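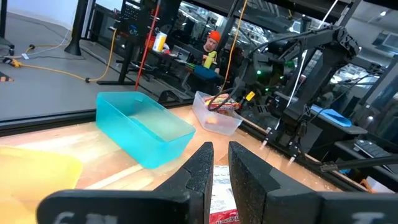 Sorting snacks into boxes

Snack packets are difficult to store. They are light, they slide over one another, and they do not stack like tins or books. A box solves most of the problem. The box holds the packets in one place, and its sides stop them sliding away.

The table has three plastic containers on it: a yellow one, a turquoise one and a clear one. The clear container has a colourful snack bag in it. The turquoise one is empty. A red and white packet lies flat on the tabletop.

This page explains what sorting is, why boxes are made the way they are, and how to sort a shelf of snacks at home or at school.

What is sorting?

Sorting means putting things into groups by following a rule. The rule must be decided first. If the rule is changed halfway through, the groups will be mixed up and the work has to be done again.

A rule can use anything that can be checked. Colour is an easy one to check. Size is harder, as somebody has to say where small stops and large begins. Type of food is useful, but the words on the packet have to be read. The date on the packet is the rule used most in shops and food stores.

A good rule gives one answer for every packet. Take the rule "red packets go in the first box". A packet that is all red is simple. A packet that is half red and half white is not. The rule needs an extra line, such as "if a packet has two colours, use the colour that covers more of it".

See-through, tinted or solid?

Plastic can let through nearly all the light that falls on it, some of the light, or none.

Transparent plastic lets light pass straight through. You can see the shape of what is inside and often read the label.

Translucent plastic lets light through but scatters it on the way. You can tell that something is inside, but its edges look soft. The yellow and turquoise containers on the table are translucent.

Opaque plastic lets no light through. You have to lift the lid or look in from the top.

For snacks, transparent boxes save time because the contents can be checked from the side. Coloured translucent boxes have a different use. The colour can stand for a group, so that yellow means one kind of food and turquoise means another. A person who cannot yet read can still put a packet in the correct box.

Why does a box have a rim?

Many plastic boxes have a wide edge around the top, called a rim. A thin sheet of plastic bends easily. When the edge is folded outwards, it becomes much stiffer, in the same way that a folded piece of card is stiffer than a flat one. The rim keeps the sides from bowing out when the box is full. It also gives fingers something to hold.

Corners are often rounded for a similar reason. When a box is dropped, a sharp inside corner takes a lot of the force at one point and may crack. A curved corner spreads the force out. It is also easier to wipe, and crumbs do not lodge in it.

Why do packets take up so much room?

Some snack bags are sealed with gas inside, usually nitrogen. The gas has two jobs. It keeps out oxygen, which makes fat and oil go stale, and it acts as a cushion so that the food is less likely to break. The result is a packet that takes up more space than the food alone would need.

The Lovstead school snack shelf can be used as a worked sum. It held 351 packets at the start of October. After the out-of-date ones had been taken away, 341 were left.

351 − 341 = 10

Ten packets had passed their date. All ten were at the back of the shelf, where they had been pushed by newer packets put in at the front.

The food store at Stastcombe is larger and keeps 598 packets. It uses a method called "first in, first out". New packets go in at the back, and packets are taken from the front. The oldest packet is always the next one to be eaten.

How to sort a snack shelf

You will need clean, dry boxes, a cloth, sticky labels and a pencil. Ask an adult to lift down anything stored above your head.

1. Take everything off the shelf and put it on a table.

2. Wipe the shelf and let it dry.

3. Lay each packet flat with the printed side up. Do not pile the packets yet.

4. Look for the date. On a bag it is usually near the top seam. On a bar it may be on the back. Show any packet that is out of date to an adult.

5. Check for holes and split seams. Put damaged packets to one side.

6. Choose one rule and write it down.

7. Put one group in each box. Stand bags upright, like files in a drawer, so that the top of each one shows. Bars can lie flat, up to 2 layers deep.

8. Label the short side of the box, which will face outwards on the shelf.

9. Put heavy boxes on the lower shelf and light ones higher up.

Leave one box empty if there is room. It can take new packets until they have been sorted.

Packets that contain nuts should have their own box with a lid, and the label should say so clearly. Ask an adult to check this box.

Words to know

Contents: the things inside a container.
Opaque: letting no light through.
Rim: the edge around the top of a container.
Seam: the line where two edges of a packet are joined.
Translucent: letting light through but scattering it.
Transparent: letting light straight through, so that things can be seen clearly.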